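How to Book a Court and Join a Coached Session at the Plirport Badminton Programme

Last updated 11/10/2023

The Plirport Badminton Programme operates on behalf of the town and is open to residents and non-residents alike. This page sets out how to register, reserve a court and enrol in a coached course. Please read all of the steps before you start, as a booking cannot be confirmed until registration is complete.

Before you begin

You will need a current email address, a payment card and, if you are applying for the resident rate, proof of address. Juniors must be registered by a parent or guardian. Players under 16 may not hold an account in their own name, although they may be added to a family account at no extra charge.

Members of the Ronance Leisure Trust do not need to register again. They should sign in with their existing membership number and go directly to Step 2.

Step 1. Register for an account

Select "New player" on the booking page and complete the form. Enter your name as it appears on your proof of address. Once the form has been submitted, a confirmation message will be sent to you. Open the link in that message to activate the account. If it has not arrived by the next working day, check your junk folder before contacting the office.

Resident status is checked by hand and may take up to 3 working days. You may book at the standard rate in the meantime, but the difference will not be refunded.
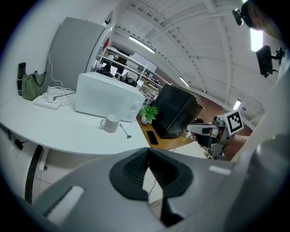 Hand-held gripper with a square marker on top, held out over a desk.

Step 2. Choose a hall

Courts are available in two halls. Patrício Hall has a sprung floor and is used for league fixtures, coached courses and general play. The Truvura Annexe is smaller, has a lower ceiling and is intended for beginners and social play. Non-marking shoes are compulsory in both. Players arriving in outdoor footwear will be asked to change or to leave the court.

Step 3. Reserve your court

Sign in and select the hall, the day and the start time. Sessions last for one hour, including the time needed to put up and take down the net. Standard accounts may book up to seven days ahead, and resident accounts up to 14 days ahead. No account may hold more than two peak-time bookings in the same week. Peak time is from 5pm to 9pm, Monday to Thursday.

Payment is taken when the booking is made. Keep the reference number, which you will be asked for at reception.

Step 4. Enrol in a coached course (optional)

Courses are offered at beginner, improver and club level. Each course is limited to 20 players. If you are unsure of your level, choose improver and tell the coach at the first session. Transfers between levels are permitted until the second week, provided that a place is free.

To enrol, select "Courses", choose your level and add each player by name. Any medical condition that the coach should know about must be entered in the notes box. Rackets can be borrowed for beginner courses only. Shuttlecocks are supplied for all coached sessions but must be brought or bought for general play.

Where a course is full, you may join the waiting list. Places are offered by email in the order in which requests were received, and each offer remains open for 24 hours. Enrolment for the spring courses opens in February.
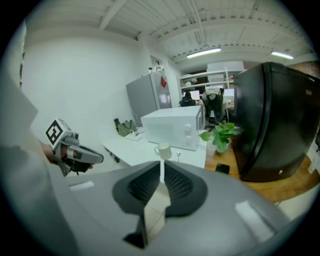

Step 5. Change or cancel a booking

Open "My bookings" and select the session concerned. Court bookings cancelled more than 24 hours before the start time are refunded at 100 per cent. Later cancellations are not refunded, unless the hall has been closed by the programme. Course fees are refundable until the day before the first session, less an administration charge of £3.

Repeated failure to attend may result in the loss of advance booking rights. The office will write to the account holder before any such restriction is applied.

On the day

Please report to reception ten minutes before your start time. Courts not claimed within 20 minutes may be released to other players. Nets and posts must be returned to the store at the end of the hour, and the court left clear for the next booking. Faults with lighting or flooring should be reported to reception straight away.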